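Waltraud Leitner spent 129 days last year without a working elevator in her building, and she kept a list of every one of them. The list is now in a binder on her kitchen table in Brusden, along with letters from the landlord, Cloltier, and the replies she wrote by hand.

"I started writing it down in November, when they told us it would be two weeks," she said. "I live on the sixth floor. You notice two weeks."

Leitner moved into the building when her daughter started school and has no plans to leave. The rent is fair and she likes the view of the rail yard. What bothered her was the way the notices were worded.

"Every one said the same thing – parts on order. I asked which parts. The woman on the phone was polite, but she didn't know either."

She began knocking on doors. By spring, 167 tenants had signed a letter asking for a repair date and a rent credit. Cloltier offered $300 per household in June. Most people took it.
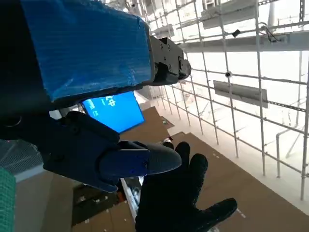

Lenz took the money too, but thought the tenants had settled too soon, and said a written repair schedule would have been worth more than a check. The two of them still disagree on it.

"I understand that," Leitner said. "But there were families on the eighth floor carrying strollers up. They wanted something right then."

The elevator has been running since the middle of June. The new service contract is with Skirner, and a phone number is posted in the lobby. Leitner has called it twice, both times over a door that closed too fast. Someone came the next morning.

She has been asked to speak at the city housing meeting on 7/26/22. She isn't sure what she will say.

"Probably I'll bring the binder," she said. "They can read it or not. I made copies of the first part – the rest is mostly me being angry about groceries."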